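Keeping a small town's water meters honest

The utility superintendent at Witwood has run the town's meter shop long enough to have replaced most of the meters in the ground twice. The shop tests, repairs and reinstalls residential and small commercial water meters for the town and, under contract, for the Limsakul district across the county line. We spoke in the shop on October 29, 2026, between a morning of bench tests and an afternoon of paperwork.

The first subject was drift. A mechanical meter with a nutating disc wears at the disc and the chamber wall, and as the clearance grows, water slips past without being counted. The loss shows up at low flow first.

"People call to say the meter is running fast," the superintendent said. "I test it in front of them if they want. A worn disc meter runs slow. If the bill doubled, I look at the toilet before I look at the meter."

The bench procedure is plain. A meter is clamped in line, the air is bled out, and a known volume is run through at a high, a middle and a low rate. The collected water goes to a calibrated tank and the register reading is compared with the tank. For the low-rate run the shop uses a 100-gallon tank only when a large meter calls for it; house meters get the small one.

"The low test is the one everybody wants to skip — it takes the longest. It also tells you the most. I have had meters come in perfect at the high rate and pass almost nothing on the register at a trickle."

Temperature matters less than newcomers expect, in the superintendent's view, and trapped air matters more. A new technician is shown how to tilt the meter during the bleed and is then left to do it for a week with the results checked. The shop logs water temperature anyway, on the same card as the serial number and the three readings.

The conversation turned to the replacement program. Witwood sets a meter's service life by volume passed as well as by age, a policy adopted after a sample pulled one September showed that the oldest meters in the system were not the worst. Several had sat on seasonal houses and barely moved. The worst readings came from a row of apartments where the meters were only 6 years old.

"Age is easy to put in a spreadsheet, so that is what most towns use. Volume is already in the billing data. You have to ask for it in the right format."

The billing system, Lelik, exports totals by account. Accounts change when tenants do, and the meter stays put, so the totals had to be joined back together by serial number. That job took the better part of a winter. Limsakul has since asked for the same treatment and is partway through.

On the choice between mechanical and ultrasonic meters, the superintendent was noncommittal. The ultrasonic units have nothing to wear and hold their accuracy at low flow. They also have a sealed battery, and when the battery is done the meter is done. The shop has 40 of the Brornenex model in service on one pressure zone and has pulled 2 for testing so far. Both were within limits.

"I would like to see a full battery life before I say anything. The brochure has an opinion. I can wait."

Pit conditions get less attention than they should. A meter set crooked, or too close to an elbow, can read off even when it tests clean on the bench. Crews are asked to note the orientation and the straight pipe on each side when they pull one. Compliance is uneven. The superintendent keeps a box of returned tags with the orientation line left blank and brings it to the spring meeting.

Lids are another sore point. Cast iron blocks the radio signal, composite lids crack under mower wheels, and the hole drilled for an antenna lets silt in. The town now specifies a composite lid with a recessed antenna mount for lawns and keeps iron for driveways, with a through-lid antenna.
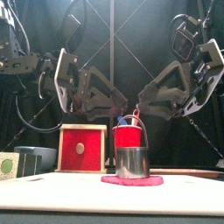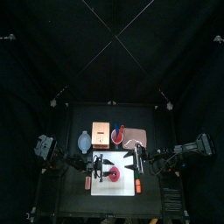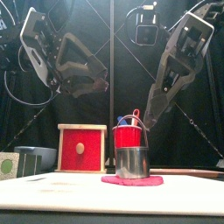 How often should a house meter be tested?

At Witwood, a house meter is tested when its recorded volume reaches the town's limit, when the customer requests it, or when the low-flow readings from its neighbors of the same batch start to fall. Outside of those cases it is left in the ground, and the shop's time goes to the larger commercial meters, where a small error bills out to a good deal more water.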